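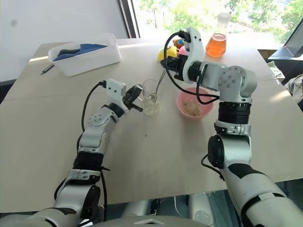

Players of Villis, the farming and trading game from the small studio Risier, lost access to their accounts for most of Friday after an update meant to fix a login bug made it worse. The patch went out at 7 in the morning. By 9 the game's forum had filled with reports of a gray screen and the same short message, error 494, which told people their region was not supported. Many of them had been playing from that region for years. The breakfast jokes began soon after, most of them about the game's daily porridge task, where you fill a bowl before your animals will follow you. 

Risier took the servers down before noon and restored the older version that evening. Tarmo Ozoliņš, who runs the studio's online team, wrote in a forum post that the update had replaced the list of supported countries with one used for testing. That list had only two countries on it.

"The check worked the way it was written, but it was reading the wrong file," he wrote. "Progress is stored separately and was not touched."

Some players disagreed with that last part. Crops in Villis keep growing while you are logged out, and they spoil if they are left too long. Several people said they came back to dead fields. Ermelinda Barreto, who moderates the largest fan group for the game, collected their reports in one thread and sent it to the studio.

"A field of winter beets takes most of a week," she said. "People want the beets back - a free hat doesn't help much."

Risier had first offered a hat. It later said it would return spoiled crops to anyone who had planted before the update, and that players would not need to file a ticket.

The outage also delayed the opening of Nomomport, a new harbor town that was due to go live over the weekend. It is now planned for later in October. Bettencourt, the company that publishes the game on phones, said the mobile version was not affected because it had not yet received the update.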